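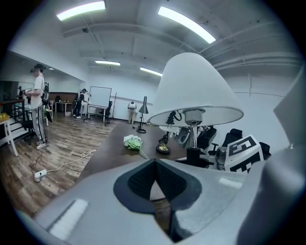 Table lamp, white shade.

Range Lights at Grarnent Harbor: Notes on the Rear Tower

10 April 2010

Filed under: Aids to Navigation > Harbor Lights

Print this item | E-mail this item

The two range lights at Grarnent marked the dredged channel from the outer bar to the coal wharf. A vessel that held the rear light directly over the front light was on the center line. If the rear light opened to the left of the front one, the vessel was left of the line and had to come right. The distance between the towers was 615 yards, measured along the line, and both stood on ground that flooded at spring tides.

The front light was a plain post with a lantern hoisted on a chain. The rear tower was an open timber frame 43 feet high, with a small enclosed room at the top and a ladder up the landward side. It was braced with iron rods fitted with turnbuckles, which had to be taken up each November before the gales. The log has no entry for this work in several years, and the tower leaned toward the river for much of its life. A lean along the line of the range does no harm to its accuracy. A lean across it does, and at Grarnent the error was corrected by moving the lantern on its shelf.

The first lamps burned oil with a flat wick and had a silvered reflector behind. They were replaced by a Fellance burner, which used a round wick and a glass chimney and gave a steadier flame. The reflectors were kept. The Fellance had a small reservoir and needed filling twice on a long winter night, so one man had to walk the marsh path between the towers after dark. 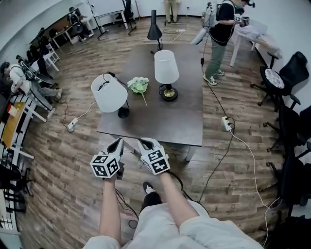
The path was a plank walk on short piles. It was carried away at least twice, and the second time the keeper's boat went with it. The replacement walk was set 7 inches higher and was still in use when the lights were converted to gas.

The gas equipment came from the Zevcombe works and arrived by rail at Lamont. It consisted of steel cylinders, a regulator and a flasher with an adjustable dwell. The front light was set to flash quickly and the rear light to burn steadily, so that the two could not be confused when seen far apart. Pilots objected at first that a flashing front light was hard to line up. The dwell was lengthened and the complaints stop after that.

Both lights were discontinued when the coal wharf closed. The channel had by then silted to the point where only small craft used it. The rear tower was taken down for its timber. Four concrete footings can be found in the reeds at low water, and one still has its anchor bolt. The regulator is in the museum store with its case cracked. We do not have the flasher and would be glad to hear of it.

Print this item | E-mail this item

Comments (3)

Posted by marshwalker: The footings are easier to reach from the north side. Wear boots. I only found three.

Posted by oldbuoytender: Was the steady light in the rear white or red? My copy of the light list shows red, roughly 80 candlepower, but it is a late edition.

Posted by Newsletter Editor: White until the gas conversion, red afterward. The item should have said so.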